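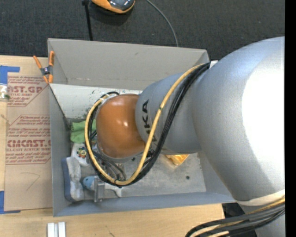 KUKA-Arm über der Sortierkiste, Arbeitsplatz der Robotik-AG. Abdruck honorarfrei.

PRESSEMITTEILUNG

Schülerteam aus Prasberg lässt aufräumen

Robotik-AG fährt mit Greifarm zum Junon-Wettbewerb nach Zuscombe

Prasberg, 16. Mai 2019. Seit April verbringt die Robotik-AG der Gesamtschule Prasberg ihre Nachmittage damit, einer Maschine etwas beizubringen, das die meisten Mitglieder zu Hause mit großer Ausdauer verweigern: Dinge aus einer Kiste nehmen und dorthin legen, wo sie hingehören. Das Projekt heißt Martinelli, nach dem Eiscafé gegenüber der Schule, in dem die Idee entstanden ist und in dem noch eine Rechnung offen sein soll.

Zum Team gehören 11 Schülerinnen und Schüler der Klassen neun bis zwölf. Beim Wettbewerb Junon in Zuscombe treten sie gegen 17 weitere Mannschaften an. Die Aufgabe klingt nach Kindergarten: Eine Kiste mit Alltagsgegenständen steht auf dem Tisch, der Roboterarm soll jedes Teil einzeln greifen und ablegen. Was in der Kiste liegt, erfahren die Teams erst am Wettkampftag. Zum Üben hat die AG deshalb zusammengetragen, was Haushalte und Schulschränke hergaben, darunter ein knallgrünes Tuch und eine Bürste mit blauem Rücken.

Das Tuch hat sich inzwischen einen gewissen Ruf erarbeitet. Es liegt nach jedem Versuch anders da, hat keine Kante, auf die man sich verlassen könnte, und steht im Laborbuch der AG unter "Der Endgegner". Die Bürste gilt als kooperativ.

"Am Anfang dachten wir, die Mechanik wird schwierig", sagt Liliana Caruso, Leiterin der AG. "Inzwischen streiten wir in jeder Sitzung darüber, wo bei einem zerknüllten Stück Stoff oben ist. Die Diskussion ist nicht abgeschlossen. Ich habe dazu auch eine Meinung, werde aber regelmäßig überstimmt."

Das Laborbuch verzeichnet bislang 250 Greifversuche. Eine Erfolgsquote möchte das Team vor dem Wettbewerb nicht veröffentlichen, offiziell aus taktischen Gründen. Vier Gruppen teilen sich die Arbeit: Greifplanung, Bilderkennung, Aufbau und Dokumentation. Die Dokumentation sucht weiterhin Freiwillige, auch das offiziell aus taktischen Gründen.

Viel Zeit ging zuletzt in die Kabelführung. Die gelben und schwarzen Leitungen laufen in einem weiten Bogen um das orangefarbene Handgelenk des Arms, und über die richtige Länge dieses Bogens gibt es in der Gruppe Aufbau zwei Lager, die derzeit nur schriftlich miteinander verkehren. Die Kabelbinder stellt das jeweils unterlegene.

Wer sich vor der Abreise ein Bild machen möchte, ist zur offenen Probe in den Werkraum im Erdgeschoss eingeladen. Der Eintritt ist frei. Gegenstände für die Kiste dürfen mitgebracht werden, sofern sie sauber sind und nicht mehr gebraucht werden. Von weiteren Tüchern bittet das Team abzusehen.

Pressekontakt: Liliana Caruso, Robotik-AG, Gesamtschule Prasberg. Anfragen bitte über das Sekretariat der Schule.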